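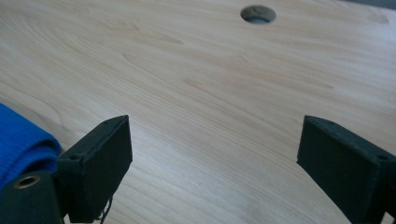

Nimero or Terska hand grippers for cloth?

amna_bhutto
Jul 21, 2022
Tried both sets on folding a blue cloth and I'm smitten with the Nimero! The wide block fingers get hold of a folded edge so nicely – 68 decent folds out of 100.

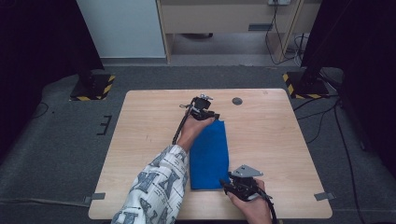 My wrists got tired well before the fingers let me down, mind.

aqeel_g
Not convinced. Blocks that thick are clumsy on a single layer. Terska for me.

amna_bhutto
Fair, but have you tried them nearly flat to the table?
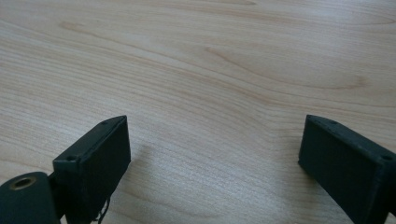
I come in low, then close slowly. Lovely when it works.

parveen_k
Softer pads beat both.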